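**Kamach K2 countertop water filter, reviewed after 14 weeks**

The K2 is a gravity-fed unit with two carbon cartridges and no pump. I bought it to replace a Zostby pitcher that had started to leak at the lid. Tap water at my address is moderately hard and smells of chlorine in the morning.

Assembly took 20 minutes. The cartridges thread in from below and the washers go on the inside, a detail the manual shows only in the parts diagram. Tighten by hand. The spigot needed another quarter turn on the second day and has not dripped again.

Flow is slow. A full upper chamber drains overnight with new cartridges and takes longer once they load up. Scrubbing them in February restored most of the original rate. Chlorine odor is gone to my nose. Dissolved solids read 93 ppm before and after, as expected from plain carbon. Anyone who wants that number lower needs a different type of system.

Replacement cartridges come in pairs. Panent makes one with the same thread, but its stem is too short to seat the wing nut properly.

The stand is sold separately and should be in the box. Without it, a tall glass won't fit under the spigot.

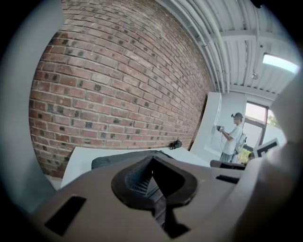

Rating: 4 out of 5. One point off for the stand.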